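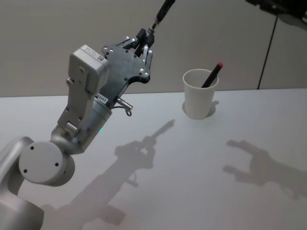

Frequently asked questions about the Hona evening language exchange

What is the language exchange?

It is a meeting where two people help each other with their languages. For half of the time you speak the language of your partner, and for the other half your partner speaks yours. There is no teacher and no book. We started with Japanese, Cantonese and English, and today we have also members who speak Portuguese, Polish and Turkish.

Do I need a certain level?

You should be able to introduce yourself and to ask simple questions. If you are a complete beginner, please take a short course first and come to us afterwards. In the application form we ask you to write a few sentences without a dictionary. Mistakes are not a problem there. We only use the text to find a partner for you.

How do you find my partner?

So-ying Kan reads all the forms and makes the pairs by hand. She looks at languages, level, age and the evenings when you are free. Usually you will hear from her within 3 weeks. For less common languages it can take longer, and we will write to you if this is the case.

What if my partner and I do not get on well?

Please tell So-ying by e-mail. You do not have to give a reason. We ask you to try at least two meetings first, as many people are shy in the first one.

How much does it cost?

The fee is 29 euros for one season, which goes from September to the end of June. It covers the room and tea. Members who join in the second half of the season pay the same amount, I am sorry, but we can not divide it. Students can ask for a free place.

Do you correct my grammar?

Your partner may do it if you wish. Please agree on this before you begin. Some members want every mistake to be corrected, and others lose their courage when they are stopped in the middle of a sentence. A good way is to write down the mistakes and look at them together at the end. 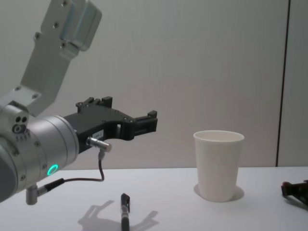 Can I borrow books?

Yes. Our shelf has around 200 books, mostly novels and easy readers. Write your name, the title and the date in the blue notebook. The dictionaries stay in the room.

Is there a meeting online?

Yes, one evening per month, led by Sachiko Ueda. She prepares a topic and sends a word list the day before. You need a microphone, but the video is optional. The online group is open to all members without a further fee.

May I bring my children?

Children over ten years are welcome if they can read or draw quietly. We do not make pairs for persons under sixteen.

How can I cancel my membership?

Send us a short message before the end of June. If we do not hear from you, we keep your place for the next season and send you the invoice in September.

Last updated: March 21, 2022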